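Unpacking Shrink-Wrapped Bottles: What to Hand to a Machine and What to Do Yourself

Wandura Household Notes, by Selina Danzer
February 17, 2025

Multipacks of water are a useful test of household automation. The bottles are uniform, the job repeats, and the pack is heavy enough that most people would be glad to give it away. The bottles themselves cause little trouble. The film does.

Opening the pack by hand
Start the tear at one end, at the overlap where the film was sealed. Pull low and toward you. Keep blades away from the bottle walls; if the film won't start, use a blunt key. Tear one side only and leave the rest tight, so the remaining bottles stay upright.

Lifting bottles out
Grip at the neck, just under the cap. Thin-walled bottles buckle when squeezed at the middle, and the label can slip. A second bottle can come out with the other hand if the pack is on a table at waist height.
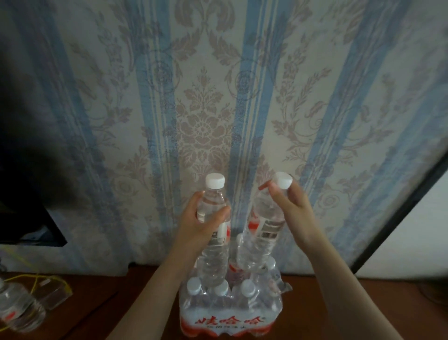
Take from the open side inward. If a bottle sticks, tilt it before lifting. Pulling straight up drags the film along and can bring a neighbor with it.

Can a machine do it yet?
Partly. Zsolt Sipos ran a two-arm setup in the Ruchti workshop last November, 200 lifts from packs with the film already torn. It finished 167 of them. Most of the misses came from loose film closing over a cap or catching in the fingers. Clear plastic is hard on depth cameras, and a torn flap never hangs the same way twice. With the film removed completely, the misses dropped to 31 in a second run of the same length, most of them bottles that tipped while a neighbor was being pulled.

Starting the tear was left out of both runs. Wálter Quispe has tried it separately with a hooked fingertip and rates it as not ready for a kitchen.

Practical split for now
Person: open the film, strip it off, bag it.
Machine: move upright bottles to a shelf or crate at a fixed height.
Person: anything lying on its side, anything leaking.

Allow clear space on both sides of the pack. Cords on the work surface should be moved before either kind of hand starts.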